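TEX 118 – Textiles in Use
Handout 8: Hanging, folding and the shape of cloth
Revised 28/10/2022

Read this before the lab. Bring one woven garment and one knit garment that you don't mind getting damp. The terms from Handout 7 (warp, weft, grain, bias, course, wale) are used here without being explained again.

1. Drape

Drape is the way a cloth falls under its own weight. It depends on the fiber, the yarn, how tightly the cloth is made, and the finish. A heavy cloth does not always drape more than a light one. Organza is light and stands away from the body. A heavy rayon crepe falls almost straight down.

When cloth hangs from a straight edge it forms folds that run with gravity. When the support is curved, each part of the edge starts at a different height and the folds crowd together where the curve drops away. Extra length at the floor piles up and pushes the lower folds out of line. Stage drapers call this breaking, and they trim or weight the hem to control it.

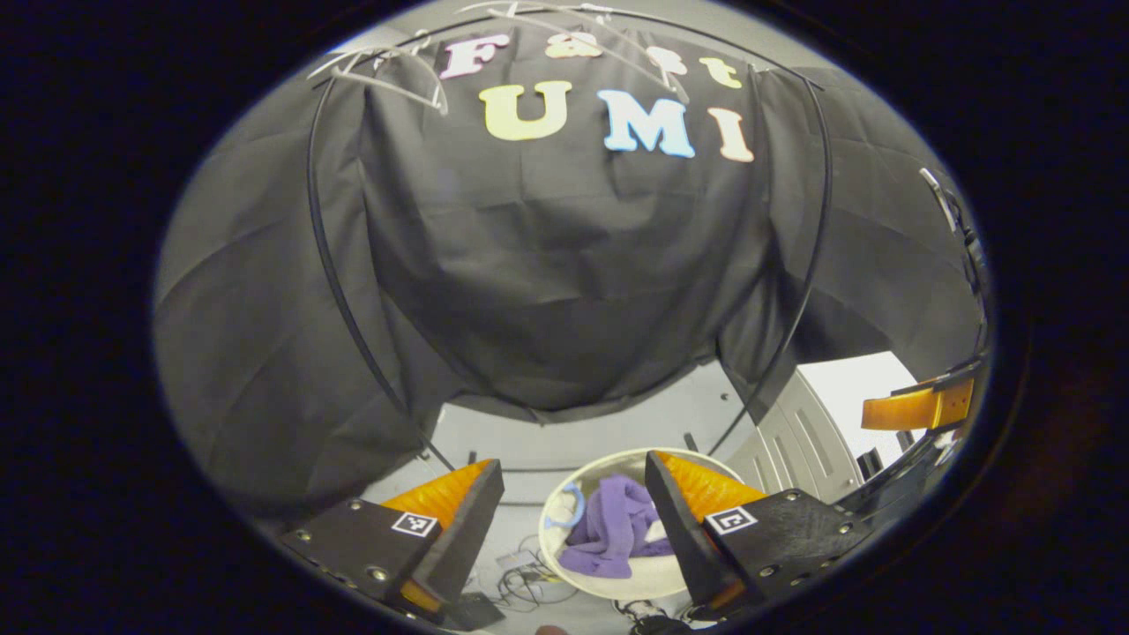

Does a stiff cloth always make fewer folds than a soft one?
In most cases it makes fewer and wider folds, but the size of the piece matters too. A narrow strip of soft cloth may hang with no folds at all, and a wide piece of stiff cloth gathered at the top will have plenty. Compare samples of the same size, held the same way.

The lab method is the simple disk test. Cut a circle of cloth, lay it over a smaller round stand, and trace the shadow of the hanging edge on paper. A stiff cloth gives a large shadow, close to the full circle. A limp cloth gives a small shadow with deep waves. We report the result as a percent, where 100 would mean the cloth did not bend at all. Test each sample face up and then face down. The two numbers often differ, especially with napped cloth.

2. Creep and growth

Cloth that hangs for a long time gets longer. Some of this comes back when the load is removed and some doesn't. The part that comes back slowly is delayed recovery. The part that never comes back is growth.

Woven cloth cut on the straight grain grows very little. Cut on the bias it can grow a great deal, which is why a bias skirt is left to hang before the hem is marked. The length of time varies by shop. The old Daher pattern instructions ask for a full night. I would give a loose crepe longer than that.

Wet cloth grows more than dry cloth. Rayon is the worst of the common fibers here, as it loses strength when wet and the weight of the water adds to the load. Wool also weakens when wet. Cotton and linen get a little stronger, but a soaked cotton knit still stretches from its own weight, and the loops are what move.

Curtains show creep clearly. A loosely woven curtain measured in February may touch the floor by fall, and it may pull up again when the air is dry. Leave clearance at the hem.

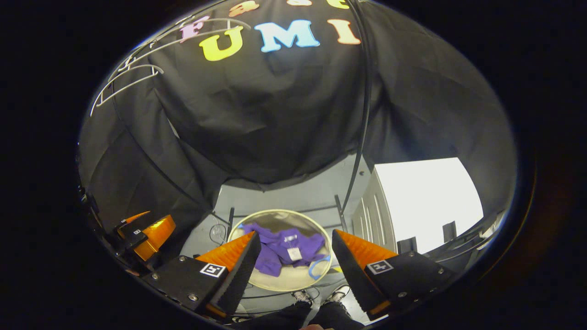 Photo: Haketach

3. Knits

A knit stretches because its loops change shape before the yarn itself has to stretch. Pull a plain jersey down and the loops get taller and narrower, so the cloth gets longer and loses width. Ribbing has high stretch across and good recovery, as long as the yarn is lively. Wool rib comes back well. Cotton rib doesn't, and cuffs and waistbands made from it go slack.

On a hanger, the whole weight of a knit garment is carried at the shoulders. The usual faults are:

Shoulder points – small bumps where the ends of the hanger push the loops out of place
Dropped length – the body and sleeves get longer under their own weight
Front sag – seen in open-front garments, where the front edges have no side seam to steady them
Neck spread – the back neck widens if it was not taped

A stay tape sewn into the shoulder seam and back neck prevents much of this. Look for one in the garment you bring.
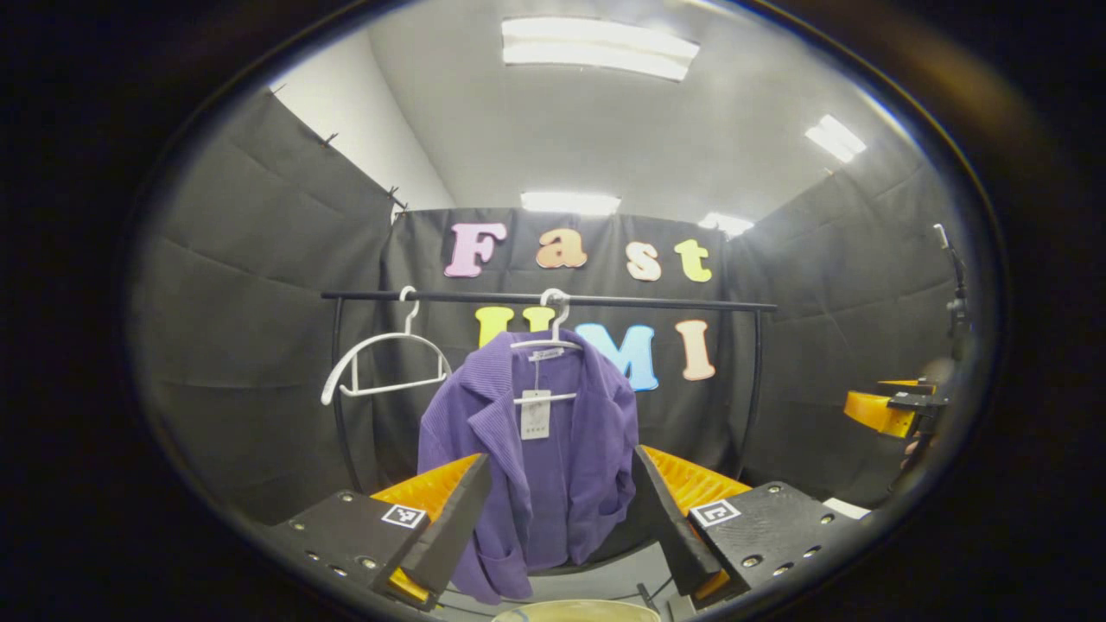 Folding avoids the load on the shoulders but puts in creases. In a knit these mostly relax after a day of wear. In a tightly woven linen they do not, and repeated folding along one line will break fibers over the years. Refold stored linens along new lines each time you take them out.

For flat storage, the Grelthorpe shelf method puts the heaviest pieces at the bottom and keeps each stack low enough that the lowest piece isn't pressed hard. Rolled storage on a tube is better for long lengths of cloth. Put tissue between the layers if the surface is beaded or napped.

4. Lab work

Work in pairs. Each pair needs a disk stand, a ruler, clips, and two strips of the Ukurel cotton jersey, one cut along the wales and one across. The strips are in drawer 618.

Mark two lines on each strip and measure the distance between them with the strip lying flat. Hang the strip with the clip weight attached. Wait 30 minutes. Measure while it is still hanging, then take the weight off and lay the strip flat. Measure at once and again at the end of class.

Wet the strips, press out the water in a towel without wringing, and repeat. Use the same strips.

Write down all the readings in millimeters, including any you think are wrong. In the report, give stretch under load, recovery and growth for each strip, dry and wet, then say which direction you would run down the length of a long dress and why. Attach your shadow tracings from the disk test with the face side marked.

Reading for next time: the chapter on seams, up to the section on elastic.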